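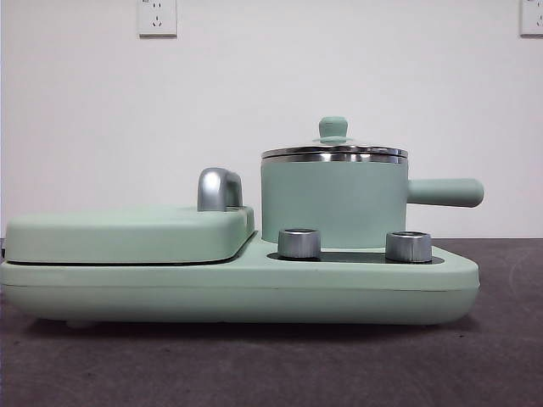
Breakfast is my test for whether a machine can do chores yet. Folding towels gets all the attention, but a towel doesn't burn.

Theda Baumgart and I spent most of March trying to get an arm through one small job: lift the lid on the pot, put an egg in, close it, turn the right knob, wait, turn it back. The arm was a Trinero and the software came from Jiserora. We did 302 attempts and counted a run as good only if neither of us had to touch anything. By that measure we got 127.

The pot lid was the easy part. The little mushroom knob on top suits a two-fingered grip and the arm found it nearly every time. The long handle caused more trouble. It sticks out past the end of the base, so any careless sweep from the right knocks the whole pot round.

The control knobs were worst. They are short, shiny and ridged, and the pot stands close behind them. A person turns one without looking and feels when it has gone far enough. Our arm went by sight, and with the light coming off the metal it often stopped short, so we had a raw egg and a robot that thought it had finished. Chunhua Lü suggested marking the knobs with tape. It helped, but I don't want to tape up my kitchen to suit the help.

We tried the grill side on 3 mornings and gave up. Getting the toast out whole needs a better hand than ours.

So no, not yet. I can see it managing the pot within a couple of years. Next month we try the Ezeani gripper, which has softer pads.

34 shares | 3 comments

Pavel_k
Did you try turning the knob from above instead of the side?

Moorside Jen
My teenager's success rate is lower than that.

R. Drew
Would like to see the same test with the Drillitz wrist. Ours copes well with small dials.

Contact | © All posts by the author | Back to top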